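Home | Guides | Set-up | Care | Parts | Contact

Section 4: Setting up your Rendell desk for the first time

Right, so the boxes are open, the floor is covered in cardboard and you've found the little bag of bolts (it's taped under the lid of the smaller box, everyone misses it). I've put together more of these sit-stand desks than I care to admit, three of them in my own house, and this section is the order I do things in now after getting it wrong a fair few times.

The Rendell comes in two flavours. The Iddale has the solid dark top and the single motor, and the Ponier has the pale top and two motors. The steps are the same for both unless I say so. If yours is the older Iddale with the hand crank, skip to Section 7, because almost nothing here will match what you've got.

Before you start

Clear a bit of floor bigger than the desktop and put a blanket or some flattened boxes down. You'll be building upside down. You'll want a Phillips screwdriver, the 5 mm hex key from the bag, a tape measure and a second person for step 9. I've flipped one alone and I've still got the mark on the skirting board.

CAUTION: Don't plug anything in until step 10. The control box wakes up as soon as it has power, and it'll happily try to move legs that aren't bolted to anything.

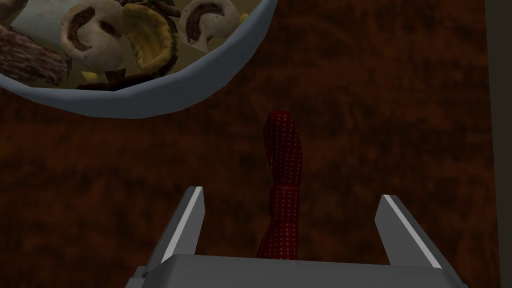 Fig. 4.1 Gripper open, dark tabletop between the fingers

Building the frame

1. Lay the desktop face down on the blanket. Check which edge is the front! The front has the two small pilot holes for the handset, and they're easy to lose in the dark finish on the Iddale.

2. Slide the crossbar halves together but leave the grub screws loose. You want the bar to move freely while you line it up with the holes.

3. Stand a leg in each end bracket with the motor facing inwards. Four bolts per leg, finger-tight only. I know it's tempting to crank them down as you go, but if you do, the last one never lines up and you'll be undoing the lot.

4. Sit the frame on the underside of the desktop and shuffle it until the holes match. Measure from the frame to the side edge at both ends. Mine usually ends up 50 mm in on each side, and if you're a few millimetres out it really doesn't matter.

5. Drive the wood screws by hand. If you insist on a drill, put it on the lowest clutch setting and stop when the head touches the washer. I've gone straight through a top before, and the sound it makes is one you remember.

6. Now go back and tighten everything: leg bolts first, then the grub screws in the crossbar, then the feet.

NOTE: The feet have a long side and a short side. Long side goes to the front. If the desk rocks forward when you lean on it, have a look at these before you ring anybody.

Wiring it up

7. Clip the control box into its tray at the back, cable sockets facing the middle of the desk. Run the motor lead (or both leads on the Ponier) along the crossbar and push it in until it clicks. They're a stiff fit, and half of the "one leg won't move" emails I read come down to a plug that's nearly in.

8. Screw the handset to the front edge and feed its cable back through the clips. Leave a loop of slack at each moving part. A tight cable is fine at sitting height and then pulls itself out the first time you stand up.

9. Get your second person. One of you at each end, hands on the frame and never on the top by itself, and turn the whole thing over in two moves: onto its back edge, pause for a breath, then down onto the feet. Bend your knees, it's heavier than it looks.

10. Check nothing's caught underneath, then plug in at the wall.
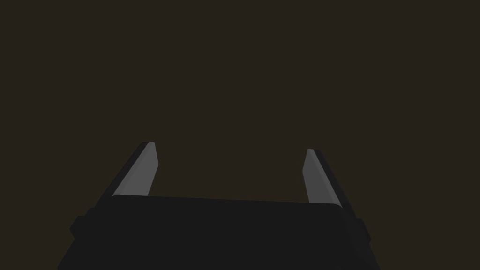 With the power on, the handset should light up and show either a height or the letters RST. Both are fine. RST just means the desk doesn't know where the floor is yet, and you teach it like so:

11. Press and hold the down arrow. The desk will creep to its lowest point, stop, dip a touch further and bounce back up. Keep holding the whole time. If you let go early it forgets and you start again (I've done this while reaching for my coffee, twice).

12. When the display changes to a number, let go. That's the reset done.

13. Run it all the way up and all the way down once with nothing on it. Listen as it goes. A steady hum is normal, and so is a small clunk at the start. A grinding noise isn't, so stop and check that the crossbar screws are snug.

Saving your heights

Sit how you really sit, not how you think you ought to. Get your elbows level with the desktop, then press M and 1. Do the same standing, in whatever shoes you wear at home, and press M and 2. I stand on a Bauerfeind mat, so I saved mine with the mat down, and it does make a difference to where my wrists end up.

CAUTION: Look under and behind the desk before you use a saved height. It'll sense most hard knocks and back off, but it won't notice a soft chair arm or a power board dangling by its cord until it's well and truly wedged.

If something's not right

Display shows E05: the motor's hot. Leave it alone for 20 minutes and it'll clear itself.

Display shows 305: that's no height I've ever seen, it's the child lock code. Hold M until it beeps.

Desk is lower on one side: unplug it, wait a minute, plug it back in and do steps 11 and 12 again.

Retighten the leg bolts after the first fortnight of use. Cable trays and monitor arms are in Section 5.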